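3.2 Arrangement of the table and the stored goods

The work surface in the Julirholm room is a white table with a seam running lengthwise between a near panel and a far panel. The seam served as the working boundary throughout the study. Items not in use were kept on the far panel, towards the back edge, and the near panel was left for handling. No tape or printed grid was added. Earlier trials at Sequeira had used a taped grid, and participants there tended to align objects with the tape when asked only to put them away, which made their placements look more orderly than they would have been on a plain surface.

The goods were ordinary household purchases of mixed size and stiffness. They fall into two groups for the purposes of the analysis. The first group consists of items with a shape of their own, such as a tissue box, a bowl or a lidded jar. The second consists of items whose outline is set by the bag around them. The distinction matters because the coding scheme (Section 3.4) records the footprint of each item on the surface, and a bag has no fixed footprint. Following Frade's earlier proposal, a bag and its contents were coded as one item for as long as the contents stayed inside, and the footprint was taken as the smallest rectangle enclosing both.

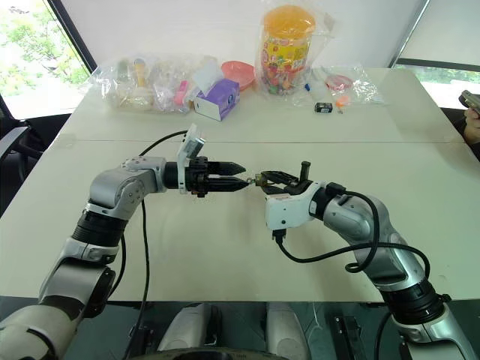
Figure 2. Back edge of the table, with clear plastic bags at the left, a purple tissue box, a salmon-pink bowl and a bagged jar with an orange lid.

The order along the back edge was not prescribed. The written instruction asked only that stored goods should remain visible from the near side and that no item should be placed on top of another unless it was already bagged with it. Heaped bags were therefore permitted, and were coded as a single cluster where the boundary between them could not be drawn with confidence. Partial concealment was also permitted. A bowl standing behind a box, for instance, was accepted as visible provided that its rim could be seen from the near side.

Clear bags raised a particular difficulty. Their contents can be seen but are often hard to name, as folds and reflections break up the outline of the packaging. Two coders worked independently from the same material and were told to record colour and general form where the product could not be identified. An entry such as "pink item" was treated as valid. Coders were not allowed to fill in a product name from the purchase list, even when the list made the answer plain, as doing so would have hidden the very uncertainty the scheme was meant to measure. Disagreements were kept in the data set and marked; they were not settled by discussion.

The complete set comprised 670 coded placements, of which 67 were marked as disputed. Most of the disputed entries concerned the extent of a bag and only a small number its contents. Rigid containers inside bags were the easier case. A cylindrical candy jar keeps its height and width whatever the bag does around it, and both coders usually gave the same rectangle to within the tolerance set out in Section 3.4. Soft packets in large bags gave the widest spread.

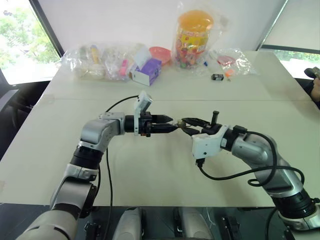 Small loose items were handled under a separate rule. Anything that could be lost under the edge of a bag was to be placed to one side of the larger goods, with a visible strip of table between them. In practice this strip was often narrow, and the rule was read generously by the coders. Bottles were treated as rigid items and coded by the base, not by the cap, although cap colour was entered in the notes as an aid to matching records between sessions.

Daylight was not excluded from the room. The blinds used at Sequeira had been found to produce a flat, dim light in which clear plastic was hard to separate from a pale surface, and it was thought better to accept some change in brightness over the day. The coding sheets include a field for glare, scored from 0 to 4. Scores at the upper end of this range were grouped with missing values when footprints were compared.

The item list was drawn up in June by Matilde Frade and revised once, after the pilot, to remove two glass containers. The Sornura record sheets were used without alteration apart from the added glare field. Footprints were entered by hand into the Kokovo template, and the version frozen on 7/21/24 is the one used for all results reported in Section 4.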